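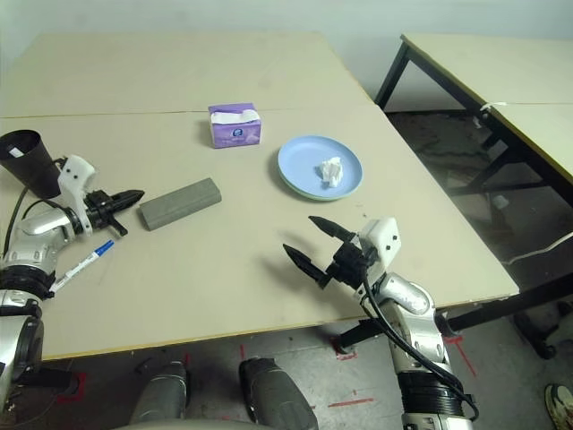
Can the two arms be fitted with different grippers during a comparison?

They can, provided each arm has its own gripper profile loaded and the two profiles are not set to share a force limit. Set the profiles before the arms are enabled, as described in 4.2.

4. Comparing grippers on a two-arm unit

This section covers a side-by-side trial of two sets of gripper fingers on the Tirkon controller. It assumes that the arms have been mounted and homed according to section 3, and that the head camera has been calibrated. Single-arm units are dealt with in section 6.

4.1 Setting out the table

1. Place the table so that its front edge is parallel to the front of the base. If two table sections are used, push them together until the seam is closed. A finger tip can catch in an open seam during a low sweep.

2. Lock the position of the table and mark the floor with tape where the front legs stand. Coloured tape is easier to find again than pencil.

3. Choose test objects that differ in stiffness and height. A useful set includes a soft item (a crumpled tissue), a thin rigid item (a plate), a narrow item (a marker pen) and a foam block. Tall or tapered items such as cups should go near the side of the work area until they are needed.

4. Leave at least 40 mm between neighbouring objects. The Kevus fingers open wider than the Meijer fingers and will touch a neighbour sooner.

5. Check that both arms can reach the centre of the table without the elbow joint passing its soft stop.

Note: Stacked plates are a separate test. If the lower plate moves with the upper one, record the attempt as a double pick and not as a success.

4.2 Loading the gripper profiles

1. Switch the controller to Setup. The arms hold position but do not accept motion commands.

2. Open Tools, then Grippers. The left arm is listed first.

3. Select the profile that matches the fingers fitted to the left arm. Repeat for the right arm.

4. Clear the box marked Link force limits. It is ticked by default on controllers supplied before April.

5. Enter the closing force for each arm. Start at 400 for both. The value is in controller units and has no direct conversion to newtons.

6. Press Apply and wait for the status line to read Ready on both arms. If only one arm reports Ready, see 4.6.

Caution: Do not change fingers with the arms enabled. The wrist motor may close without warning when a new profile is applied.

4.3 Routing the cables

The gripper cable leaves the wrist housing and runs back along the forearm. It must have enough slack for a full turn of the wrist, but a loop that is too large will drag over the table and shift light objects.

1. Turn the wrist to each end of its travel by hand, with the arm disabled.

2. Adjust the clip nearest the elbow until the cable stays clear of the fingers at both ends.

3. Repeat with the forearm lowered to the table height to be used in the trial.

Power leads for other equipment should be tied to the table frame and kept out of the reach of both arms.

4.4 Running a trial

1. Switch the controller to Run and select Compare.

2. Choose the object from the list, or enter a new name. Use the same name for both arms. The results table sorts by name and treats a spelling difference as a second object.

3. Set the number of attempts. The default is 64 for each arm, which takes roughly an hour with the foam block.

4. Start with the left arm. The right arm parks clear of the work area with its fingers open.

5. After the last attempt, put the object back on its start position and run the right arm.

Caution: Stay outside the marked floor area while the status light is green. Pausing the trial stops the arms but does not remove power from them.

Note: Soft objects change shape with handling. Replace a tissue before changing arms – the second arm otherwise gets a tighter ball that is easier to hold. This was added after the Ukilside tests, in which Sumaiya Munshi found that the order of the arms affected the result more than the fingers did.

4.5 Reading the results

The results page shows picks, drops and double picks for each arm. A drop is logged when the finger gap closes fully before the arm reaches the release point. Thin objects can trigger a false drop. For a marker pen, set Minimum gap to the lowest value and check the log against the head camera recording.

Force is not corrected for finger wear. Fit new pads to both grippers before a trial that will be reported.

4.6 Faults

One arm does not report Ready: reseat the connector at the wrist housing, then press Apply again.

Code 520 on start: the two profiles are still linked. Return to step 4 of 4.2.

Fingers stop short of the object: the table height is set too high. Repeat the touch-off in section 3.

Gripper opens on one side only: remove the fingers and check the carriage for dirt. Do not use oil.

Section revised by Beca Humphreys, Jun 1, 2022.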